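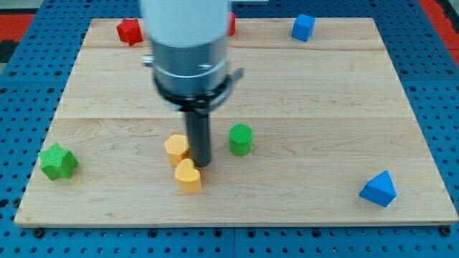 1. What we set out to check

Our project was supposed to answer a simple question. If you want a robot arm to push a colored block to a spot somebody names out loud, is it better to show it the job by hand or by remote control? The course handout says that demonstrations are "a natural and intuitive way to program robots." After a semester of giving them, we have doubts about both adjectives.

Group members: Haiyan Peng, Mandla Mabaso, Zanele Zulu. Lab supervisor: Pui-shan Leung. Report handed in 6/29/19.

2. Setup

The arm carries one straight finger pointing down, so it can push and drag but not grasp. The work surface is a pale wooden board on the blue pegboard table, with red, blue, green and yellow blocks on it: stars, a cube, a triangular prism, a cylinder, a hexagon, a heart. The instruction is a short sentence such as "push the green cylinder next to the blue triangle."

We compared two ways of teaching.

By hand: the arm goes into free-drive mode and the teacher holds the wrist and moves it through the push.

By remote: the teacher stands back from the table and steers the finger with a hand controller, using the Rurari software that was already installed on the lab computer.

3. Collecting the demonstrations

We recorded 3,847 pushes in total. After throwing out the ones with a dropped signal, a wrong instruction or a block off the board, we kept 1,000 for each method so the training sets would be the same size. The leftover good ones were not used, and we can see the argument that they should have been.

Hand guiding was faster to learn. Mandla was making clean pushes in his first session. The trouble is that his forearm was in the camera view for most of them. The policy sees only the camera picture and the finger position, and when it runs on its own there is no forearm. We tried cropping the arm out, which also cropped out blocks.

Remote control gave us clean pictures and ugly motions. Everybody overshoots at first. Zanele's early recordings are full of small zigzags near the block where she was correcting, and the trained policy learned the zigzags too.

4. Results

Each policy got 70 test pushes with new block layouts. The remote policy did better overall, and we could repeat that on a second set of layouts. The hand-guided policy often started toward the right block and then stopped short of it.

We don't think this proves remote control is the better teaching method. It shows that our camera placement punished hand guiding. A fair test would replay each hand-guided motion with the person out of view and record the pictures then. We planned to do this in May and ran out of lab time.

Where blocks sat close together, both policies were poor. Ask for the yellow heart when the yellow hexagon is almost touching it and the finger tends to move the pair. Human teachers did this as well – we found it in our own kept data – so the policy may be copying us faithfully.

5. A complaint about success rates

The paper we used as a model, from the Fekulau course reader, counts a push as a success if the block ends up "near" the target. It never defines near. We tried a loose threshold and a strict one on the same recordings, and the gap between our two methods shrank a lot under the strict one. Anyone reading a single number from a project like this, ours included, should ask where the line was drawn.

6. What we would change

Fix the success threshold before collecting anything. Use one teacher for both methods, or balance them properly. Haiyan did most of the remote sessions and Mandla most of the hand ones, so part of our result could be Haiyan versus Mandla. Write down the layouts of failed pushes too – we only started doing that halfway through.

Bongani Lekota read a draft and asked whether a scripted push would have beaten both policies. We did not test it. For single blocks with open space around them, we suspect it would.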